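In Defense of the Slow Middle

I went to the Ladbridge on Saturday for the first time in over a year, and I sat through a two-hour-and-some family drama with a box of popcorn on my lap, and I have been thinking ever since about the middle hour of it. The ending was lovely, and you'll hear plenty of people talk about the ending. It's the middle I want to stick up for.

The movie is called Okeke. It follows a father and his two daughters who run a bus repair yard, and for a good long stretch of it very little happens. They fix a bus. They eat supper. The younger girl learns to drive, badly, in a parking lot. Behind me a man whispered to his wife that they could have cut 29 minutes out of it, which struck me as an oddly exact figure, and I suppose he was right that they could have. Studios do it all the time. I just don't think they should. 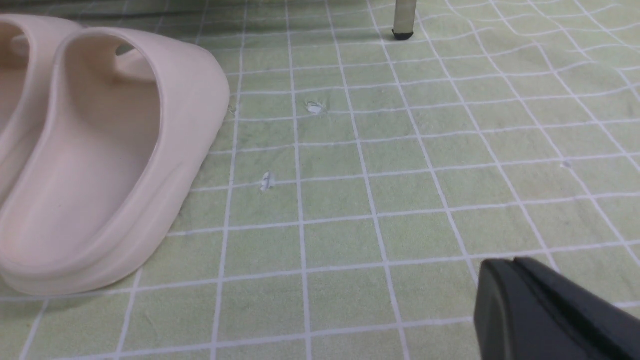
When I was a kid, my mother took us to whatever was playing, and she had no patience at all for people who wanted to leave early or who asked when the good part was coming. She'd say we had paid for the whole thing and we were going to have the whole thing. So I sat through a lot of movies I didn't understand, and what stayed with me from most of them was never the chase or the big speech. It was somebody peeling an orange, or two brothers not talking in a car. I couldn't tell you the plots of half of them now, but I could draw you the kitchens.

I think we've gotten nervous about those parts. A lot of us spent the past year watching at home, with the phone on the arm of the couch, and at home a slow scene is a chance to get up and move the laundry along. I did it myself. I watched all of Jutar that way last December, the whole series, and I would have told you I enjoyed it, but when my sister asked me what the mother did for a living I had no idea. There's an entire episode about what the mother does for a living! I must have been making a sandwich.

You can't do that at the Ladbridge. It has 80 seats and one aisle, and if you get up, everybody knows. There were 12 of us at the early show, spread out, and during that driving lesson the room got so quiet you could hear the projector fan. The car stalls. The father looks out the window. She starts it again. By the time it stalled once more I was gripping the armrest over a parked car, and I don't believe I would have cared one bit if I hadn't already watched them eat all those suppers.
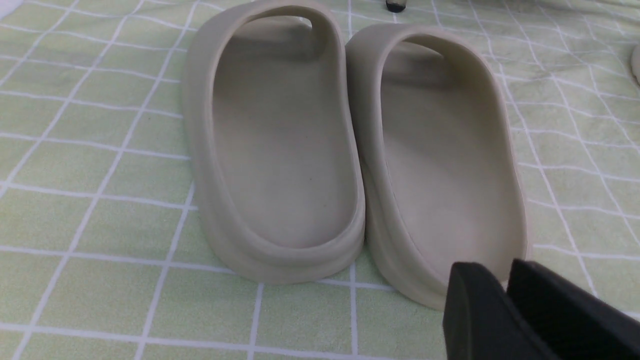 Now, I'll be fair about this, because slow isn't the same as good. I saw Pivomeck on the small screen a few weeks back, and that one is slow the way a line at the bank is slow. People stare at lakes. I counted 4 separate lakes, and I couldn't tell you what anybody was feeling about any of them. A quiet scene still has to be doing some work. In Okeke the suppers tell you who sits where, and who has stopped sitting there, and when a chair moves in the last half hour you feel it in your stomach.

What worries me is that the people who decide these things look at where viewers at home drift off, and then they trim right there. I understand why. It's their money, and a lot of it. But I drift off in the middle of plenty of things I end up loving – books, ball games, most church services – and I'd hate for somebody to go through and tidy all of them up on my account.

So go see it in a theater if you're able and you feel comfortable doing it. Use the restroom first. Leave the phone in your coat, or in the car if you're like me and can't be trusted. The Ladbridge has it through next week, with a matinee for those of us who like to be home before dark. 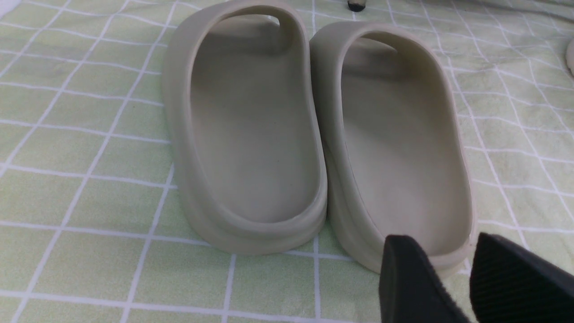

A pair of molded slides, side by side on a green and white grid print.

I'm planning to go again, and this time I'm bringing my sister, who has already asked me how long it is. I told her it was the regular length.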